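**Plate column** (also *plating column* or, in older kitchen notes, *the Koubek row*) is a way of laying out a table for serving cold food, in which round plates stand one behind another in a straight line down the middle and the ingredients wait at the sides. It is best known from the cooking school at Drirska, where it is still the first layout students learn, and it remains one of the most cheerful and practical small ideas in kitchen work. A column can be as short as two plates. Three is the usual length on a home table, and long banquet tables have carried as many as 30.

## Name and origin

The layout is usually credited to Oľga Štěpánek, a cook and teacher who ran the cold kitchen at the Koubek dining hall before moving to Drirska. Her handwritten course notes call it simply "the line down the table." The word *column* came in later with the Derketti workbook, a slim guide to salads and cold plates that students passed around until the covers fell off. The workbook is a delight to read, full of arrows and underlining, and its table plans are drawn from directly above, so the plates look like buttons on a shirt.

## Layout

The cook clears the table, wipes it, and sets the plates along the center. Gaps are kept even, traditionally the width of a hand. Ingredients then go to the left and right, never between the plates. In Štěpánek's version the sour things (lemon, vinegar, pickles) sit on one side and the leaves on the other, so each hand soon learns its own territory. Many cooks swap the sides to suit themselves, and left-handed students at Drirska nearly always do.

Only a little of each ingredient is brought out at the start. One lemon and a few leaves are enough to try the reach to every plate, and it's surprising how often this short rehearsal leads to the whole column being shifted toward the cook.

## Surfaces

Almost any flat, steady table will do. The two families discussed in the Derketti workbook are pale tops and brown tops, and each has its loyal supporters.

Pale gray-white surfaces show every crumb and drip, a real gift when cleaning up. A plain matte finish with a very fine grain is preferred over a glossy one, as it throws back less glare from overhead lights. Shadows do fall plainly on such a surface, though, and the workbook suggests standing so that the light comes from the side. 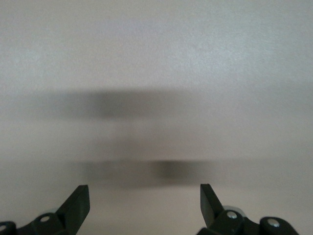
Brown tops are kinder to the eye over a long shift and make light-colored food easy to spot. Lemon yellow and lettuce green both look wonderful against them, and Štěpánek's own table was a deep brown she had refinished 9 times. Her notes treat the color of the table as part of the meal, a view that not every student shared.

## Typical ingredients

**Lemon.** A whole lemon is the classic side item. It goes out uncut and is rolled under the palm before slicing to loosen the juice. Wedges come last, one per plate, set at the same spot on each rim.

**Lettuce.** Soft, ruffled leaves are easiest to place. They are washed, dried well, and kept in a loose heap. A crumpled leaf gives height, and many cooks prefer it to one laid flat.

**Dressing.** Drirska cooks favor *beltovura*, a thin dressing of lemon juice, oil, and mustard seed, rested for roughly 2 hours before use. It is spooned from the far plate back to the near one, so that no sleeve passes over finished food.

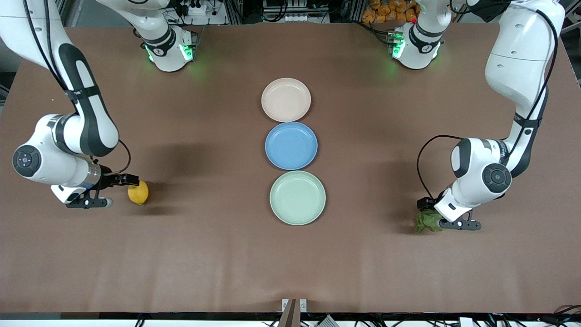 *Plates set in a column on a brown tabletop, with a lemon to the left and leafy greens to the right.*

## Order of work

Plates are filled one ingredient at a time: leaves on every plate, then the next item on every plate, and so on to the wedge. The method keeps portions wonderfully even, as any odd one out shows up at once in the line. The far plate goes first at each pass.

## Variations

* **Split column** - two short lines side by side, used on wide tables.
* **Stepped column** - each plate is set slightly to the right of the one behind it, giving more elbow room.
* **November column** - a Drirska custom in which the leaves are swapped for shredded cabbage and the lemon for pickled plums.

## See also

Cold kitchen; Garnish; Place setting; Salad plate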